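Tullness man charged over dumped tires

A Tullness man is facing charges after 400 old tires were found in the creek behind Kerkik Road. Folke Nyberg, 25, was picked up at home. No word yet on a lawyer.

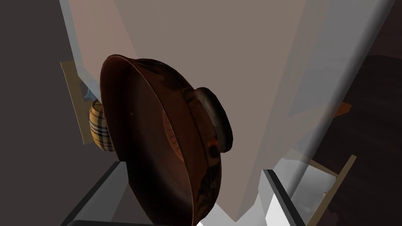 The charge is illegal dumping under the bylaw, nothing criminal so far. Max fine is $3787. Plenty of neighbours think thats too low.

Njål Björklund walks his dog down there most mornings, and called it in. "Smelled the rubber before I saw it."

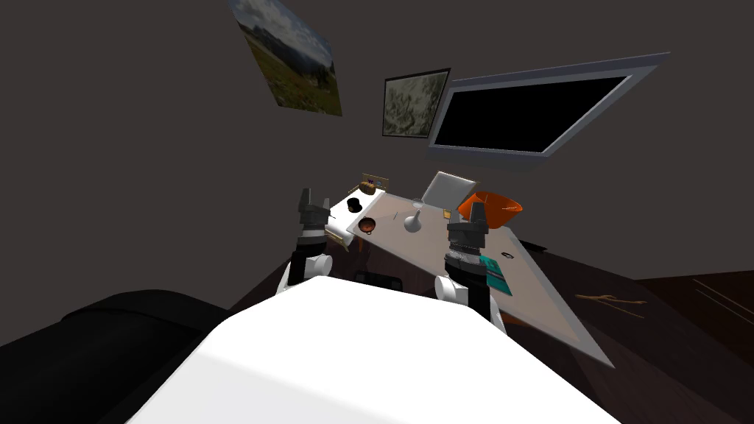

Town crews hauled out the first load on 3 March 2025. More to come once the banks dry up a bit. Please keep kids and dogs off the lower path untill the tape is gone. 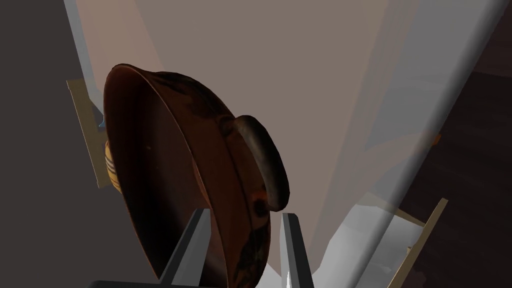
Reddish-brown pan, tipped on its side.

Court date is in September. Saw anything? Call the bylaw desk, extension 12.
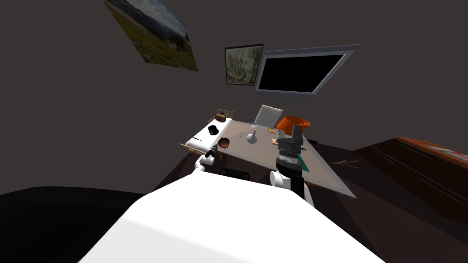 Tire drop-off at the Chrysikopoulos yard is still free for residents. Bring ID.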